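Ticket 810 — Practice pads: staining, thread, edges going dark
Opened by: Baiba Petrauskas
Assigned to: Kobe Michiels
Status: open, in the sense that a wound is open

Baiba, Friday 9:40
The new Holub pads have arrived and everyone has an opinion. Mine is that the red dye travels. You put it along the cut and by lunch it has gone on holiday. Paavo says his old batch never did this. Paavo says that about most things.
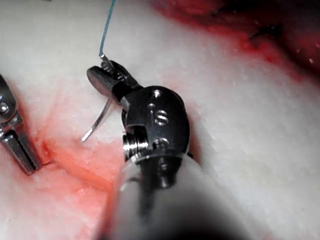
I have wiped two pads with the usual stuff and left one alone as a control — a grand word for forgetting it on the bench. No difference between them.

Kobe, 10:15
Which thread, please? The order form says 192 packets of "suture, various", and various is not a colour. Also, does the cut still close, or is this purely about looks?

Baiba, 10:32
Grey braided for this one. It closes.

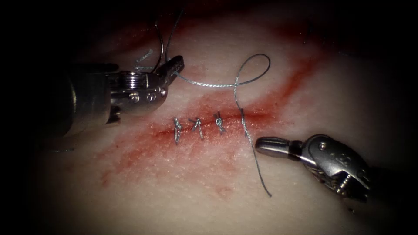
Three knots tied across the cut, fourth stitch under way.

Kobe, 11:05
Knots look fine to me. Moving on to the dye.

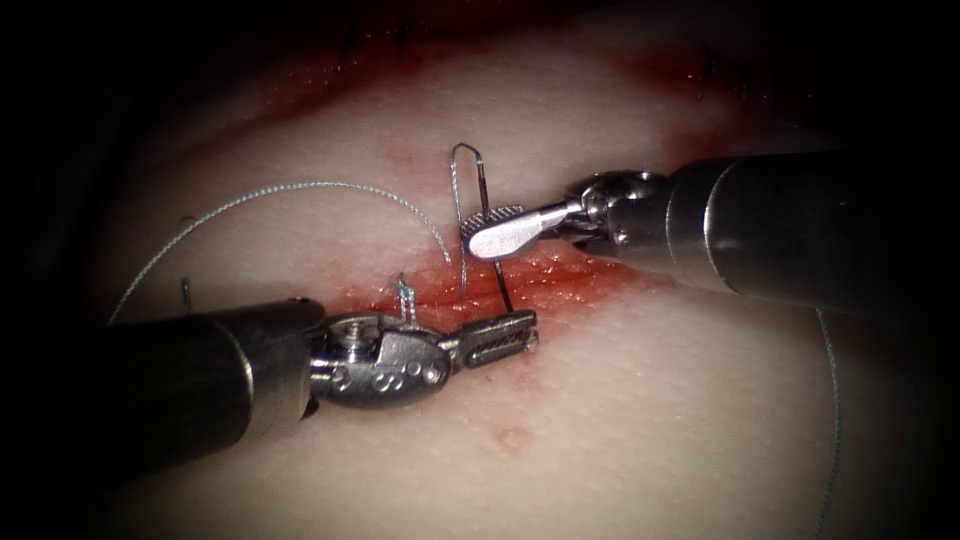

Storage is my main suspect. Yevhen found the box of 40 lying flat under the radiator, where it had presumably been put by the wind. Please check whether yours came from there. I'd also like to separate spread from spillage: the dark smear above the cut might be either, but the little reddish blotch below it, with clean pad around it, looks like a drip to me. Try less dye and a smaller brush.

Baiba, 13:20
Smaller brush requested from stores. Stores has asked what a brush is for.
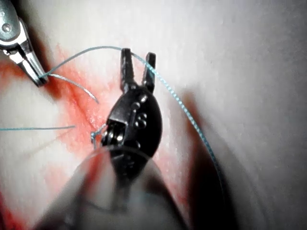 Meanwhile I've moved the box to shelf 9 and written KEEP UPRIGHT on four sides of it. Paavo has put his mug on top.

Kobe, 13:48
Leaving this open until the brush turns up. Mug is a separate ticket.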